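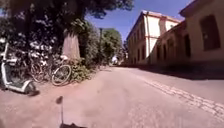
### 3.2 Where people leave their wheels

I walked the Nelcombe paths through March with my co-author, Gwenaël Rey, and we got hooked on one small thing: where a bike or scooter ends up when there's no rack handy. We'd expected a mess. What we mostly found was people tucking things in against the greenery, under a tree if they could get one, and leaving the middle of the path clear (scooters were a bit sloppier, and I say that as a scooter owner!). Shade seemed to matter more than distance. Folks told us they'd happily walk an extra 10 metres for a cool seat, and I believe them.

The wider roads were another story. Once you're out between the buildings there's plenty of asphalt and far fewer spots that feel like somewhere to stop, so the verge does most of the work.
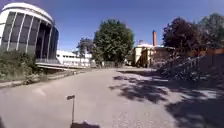

Would more racks fix it? Only if they go in under the trees, as far as we can tell from what riders said.

**Figure 2.** A broad paved road with buildings, roadside shrubs and a large leafy tree at the far end.

Orlando Quispe, who read an early draft, wondered if we were just seeing habit. Fair point, and I can't rule it out. We didn't ask anyone how long they'd been parking in their favourite spot, so I've left that for Section 5, along with the Flokell survey.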